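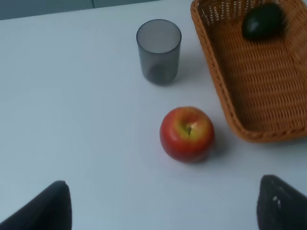 Talking to the woman who runs the Wilcombe night school choir

She picks up on the fourth ring and she's eating. "Sorry, sorry. Go ahead, I've got till the bus comes." So we went ahead. Notes typed up same evening, forgive the state of them.

The choir meets in the old library annex at Wilcombe. No auditions. 30 singers on a good night, fewer in January when half of them are coughing. She took over after the last director moved away and left her a box of sheet music and a pitch pipe. "The pitch pipe was broken. I still have it. It's flat on the G."

Did she want the job? Long pause. "I wanted somebody to do it. I was an alto. I liked being an alto, you stand there and you get the boring line and you go home."

She never trained as a conductor. Piano lessons as a kid, church choir, a stretch singing backup in a wedding band called Mundonance that she'd rather I didn't ask about. I asked. "Matching vests. Next question."

What she's good at, from what I heard at rehearsal last week, is hearing who's lost. She stops the tenors mid-phrase and goes back two bars, doesn't say why, and second time round it's fixed. I told her that. "They know who it was. I don't need to point. If you point, that person doesn't come back, and we have 4 tenors."
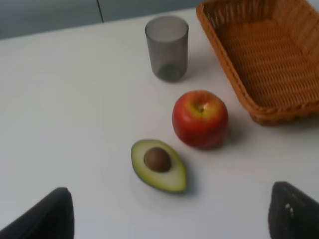
Tenors are the big problem, like everywhere. She's tried flyers at the hardware store, a notice in the Biwott paper, straight up begging at a school concert. The begging got her 2, both of them dads. One couldn't read music and still can't. "He learns it off his phone in the truck. He's the most reliable one I've got."

That's how most of them do it now. She records each part on the piano, sings over it, sends it out. Takes her most of a weekend per piece. "My tenor voice is terrible. I have to sing it up the octave and then apologize at the start of the track." The basses asked for a slower version of everything and they got one.

On the music itself she's pickier than she lets on. Won't do medleys. Won't do anything with finger snaps. She likes old rounds, shape note hymns, a couple of work songs that she arranged herself and won't call arrangements. "I moved some notes so the sopranos would quit screaming."

Do they quit? "No."

The spring concert is on 14th March at the Vutberg hall, which has a nice ceiling and awful heat. She's been over there to clap in all the corners. There's a spot stage left where the sound just dies so nobody's standing there, she's putting the coats on it. The program isn't settled. There's a four part piece in the middle that keeps sagging, they start in D and finish someplace under it, and she goes back and forth on cutting it.
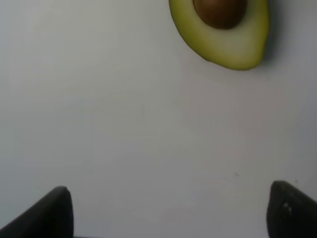 "If it's a half step by the end, fine, it's unaccompanied, who's going to know. But last week I checked it at the piano and it was more then a half step. I shut the lid."

I asked what she tells them about breathing since the sagging usually starts there. She got quite animated, I lost some of this. Basically, they all breathe at the commas because they're reading it like a sentence. She's had them mark the breaths in pencil, in different spots, so the chord never drops out. "Then everybody forgets their pencil."

And nerves? She gets them bad. Doesn't eat beforehand, counts the exit signs, wears the same black shoes. Once she gave the downbeat for the wrong song and the choir, bless them, came in on the right one. "I just followed. I waved along till I figured out where we were."

Would she go back to being an alto? "Tomorrow. Tonight, if you've got someone."

Then the bus was there and she was hunting for her card. Doors at the hall open half an hour before, pay what you like, and if you're a tenor go say hello to her.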